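Changing the camera cable on our hand-held gripper

Thursday, June 7, 2018

3 comments | 5 shares

Last week I promised Madhu Khurana that I will write down how I look after the hand-held gripper we use at Zididgate, so she can do it when I am away in July. Our machine is simple. A person holds the gripper by the handle, picks things up with it, and the round lens above the fingers records everything for the arm to learn from later. The arm itself is a Karras and it stands in the other room. I will not write about it today.

The problem began on a Monday. The video stopped for a moment, came back, then stopped again each time the wrist was turned to the left. I first blamed the recorder, and I lost a full morning changing its settings. Please don't do the same. If the video stops when the wrist moves, look at the cable first.

The cable goes from the camera, under the cover, along the inside of the handle and out at the bottom. There is one narrow place where it bends beside the finger slide. Every time the fingers close, the slide passes very near to it. On our unit the outer skin was rubbed through at this bend, and I could see the shield.

How I changed it:

Switch off the recorder and pull out the plug. Take off the cover, it has 6 small screws, and one of them is shorter than the others. The short one belongs at the front, near the lens. If you put a long screw there it will touch the camera board. I keep the screws in the lid of a jar, in the same order as the holes.

Before you pull the old cable out, tie a thin thread to its end. Then the thread stays in the handle and you can pull the new cable with it. I forgot the thread the first time, and I was pushing the cable with a piece of wire until lunch.

The new cable I ordered from Stilport. It is a little softer than the old one and I think this is better for the bend. I made a small loop before the slide, so the cable can move and is not pulled. Then I put two turns of cloth tape at the place of rubbing. Do not use the shiny tape, the glue comes out in warm weather and the slide becomes sticky.

While the cover is off, clean the slide with a dry brush and put one drop of oil on each side. Only one! Oil on the lens is a very unpleasant thing to remove. Wipe the lens at the end, with the cloth that is in the Wenska box and nothing else.

For the test I do always the same. I start the recorder, hold the gripper in one hand and close the fingers 100 times, and during this I turn the wrist left and right, slowly at first and then quickly. After this I go through the video and look for missing pictures. When you shake it hard the image will be badly smeared, this is normal with our lights and it does not mean that the focus is wrong. A missing picture is a different thing, there the clock jumps. If the clock jumps, open the cover again and make the loop bigger.

Abhishek Malhotra asked me if we should simply glue the cable to the wall of the handle. I am against it. The next person must be able to take it out, and the glue makes the cable hard exactly where it should be soft.

I also write the date of each cable change with pencil inside the cover. The last one was there for 7 months. Madhu, the spare cable is in the second drawer, and the short screws are in the same bag.

Last updated: one day after posting, corrected the place of the short screw

We use cookies to remember your comment name. OK

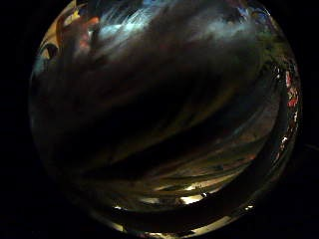 View from the gripper camera in quick movement, almost all of it smeared.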